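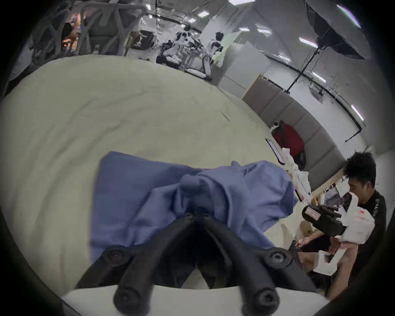

Hand-held gripper (home build)

A hand-held gripper is a robot's hand with no robot behind it. You hold the thing yourself, squeeze, and the fingers close, while a small camera on top records what you did so that an arm can have a go at copying it later. I've built three now, so this entry leans on my own (the Clindwood, named after the road our shared workshop is on) and I'll try to say where other people do it differently.

Name

Most builders just say "gripper" or "the stick". In our workshop it's a dindden, after the Dindden plans that nearly everybody there started from, and I've heard "grabber" too, which gets mixed up with litter pickers!

Parts

The fingers are the bit you'll print again and again. Mine are 155 mm long, printed flat, and bolted on so I can swap them in a couple of minutes. The Kubíček pattern uses a longer finger with a softer tip, lovely on cloth but a bit floppy if you want to pick up a mug. Behind the fingers comes the mount, then the trigger, then a spring. Go easy on the spring. My first was far too stiff and my thumb ached for two days.

For the camera you want a very wide lens, set back far enough to see both fingers and whatever they're reaching for. Straight lines go bendy at the edges with a lens like that, and you do get used to it.

Cost

My second build came to just under £200, with the camera taking more than half. If you've already got a camera and can borrow a printer, £100 is doable. The Silance kit costs more, but the screws all fit (mine didn't).

Use

Cloth is the usual first job, and a rotten one, as it never lands the same way twice. Start with one plain piece on a clear patch of table and do short goes: reach, pinch, lift, put down. I did 2,000 of these over one winter, mostly in the evenings with the radio on, and threw out plenty where I'd moved too fast and blurred everything.

Common faults

Finger bolts work loose. Check them before each session, and put a drop of thread lock on once you're happy with the fit.

Triggers stick in cold sheds. A dab of dry lubricant sorts mine out until about March.

See also: parallel jaw, thread inserts, wide-angle lens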